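Podside Workshop
Projects / Tăng / Gallery

Tăng learns to put the hardware away

If you've followed the Tăng pages for any length of time you know that we started with one arm and a great deal of optimism, and that the second arm came along in the spring and doubled everything, including the wiring. August has been our hardware month. We decided (I decided, and everyone was kind about it) that a two-armed robot living in a shared workshop ought to earn its keep by tidying up after us, and what needs tidying at Podside, always and forever, is nuts and bolts.

The job sounds so small when you say it out loud. There's a compartment box with its lid open, there's a pile of hardware in front of it, and the hardware should end up in the box. My nine-year-old nephew did it in the time it took me to make tea! For Tăng it breaks down into a long string of little jobs, and every one of them has its own way of going wrong. Find a bolt. Decide which end of the bolt you're looking at. Get the fingers open on either side of it without shoving its neighbors across the floor, close on it, lift, carry it over a wall of clear plastic that the cameras can barely make out, and let go in the right place.

We talked for ages about whether to make it easier. The obvious trick would be to paint the dividers, or at least run a strip of colored tape along the tops, and I still haven't ruled it out. But the boxes people bring into the workshop are never painted, they're just boxes, with scuffs and wobbly dividers and something in them from a previous project, and I'd like Tăng to manage with those.

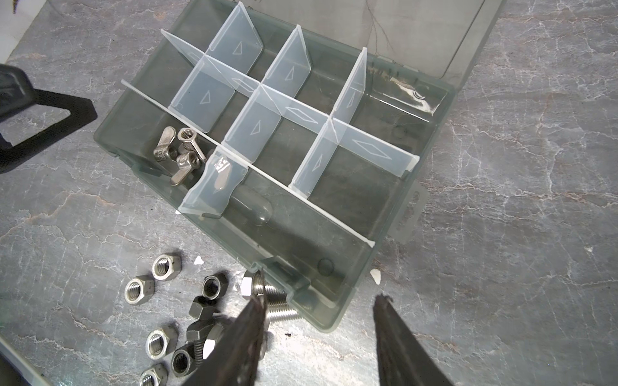 Hex nuts are the friendliest thing to start with, I think, and I'd tell anyone building something similar to begin there. Lying flat, they hardly care which way you come at them. When one is up on its edge it's a different animal, and the fingers need to come in along the flats or it squirts out sideways and you hear it go. Bolts are next. A hex bolt on its side wants to be gripped by the shank, close under the head, and if you take it too far down, the heavy end tips over and the whole thing swings like a pendulum on the way to the box. Wing nuts I was dreading, and with good reason. There's no tidy side to a wing nut! They lean on each other, too, so you go in for one and disturb its friend.

The fingers themselves are Golell ones, our second set, and they've had a hard life. I keep a spare pair in the drawer under the bench and I keep not fitting them. Worn tips seem to hold a nut perfectly well for our purposes, and I've got used to knowing just how they behave. Someone will scold me for this at the next open evening, and they'll be right.

Loose dividers are the other headache. Knock one with a wrist and it pops out of its slot and leans over into the next compartment, and then the neat little grid in the software no longer matches what's sitting on the floor of the cell. For a while we stopped and put everything back by hand each time. Now we let it go on for a bit and see what the arms make of it, and I've learned more from those messy runs than from the clean ones. 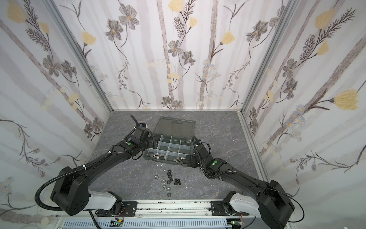
Jurgita Lūse
Build lead, Tăng project, Podside Workshop

Both arms are on the one aluminum rail along the front, each on its own black mounting plate. I'm very fond of that rail. Our first layout had the arms on separate stands, and every time somebody leaned on the bench one arm moved and the other didn't, and I spent whole evenings measuring the distance between them again. With a shared rail they at least shift together. The slotted white duct underneath was the last thing to go in and should have been the first, as anybody who has crawled under a bench after a loose wire will tell you.

And yes, the wallpaper! I get more mail about the wallpaper than about the robot. It's on all three walls, yellow blossoms and ferny bits and gray flowers, and I chose it one afternoon after 16 samples and two cups of coffee. I wanted the cell to feel like a corner of a home, and I also wanted to look at something pleasant for the many hours I spend bent over the front edge of it. The marble pattern on the floor is more of a mixed blessing. Gray marble and gray steel aren't the kindest pairing, and a nut in a shadow can be hard to find even for me.

The arms share the work by side, more or less, left arm to the left of the box and right arm to the right, with a strip down the middle that either is allowed into if it asks first. The asking is handled by a little program we call Rukico, written over seven weekends and rewritten over rather more. It's nothing clever. One arm holds a token, the other waits its turn. Before Rukico we had a couple of elbow-to-elbow meetings that I can still hear if I close my eyes.

Still on the list:

A gentler approach for the right arm when it works close to the side of the box. I'd like more clearance there.

Proper retries. At the moment a missed grasp means backing off to the start position, and I find that painfully slow to watch.

Washers. A washer lying flat on a smooth floor gives the fingers almost nothing to get hold of, and my best idea so far is to slide it to something with an edge.

A sweep of the cell. Grit collects along the rail and I am as guilty as anyone.

If you're in the neighborhood on an open evening, come by after six and ask for me. Bring your jumbled jar of hardware, the older and stranger the better, and we'll tip some of it out in front of Tăng and see how it gets on.

Back to the Tăng project page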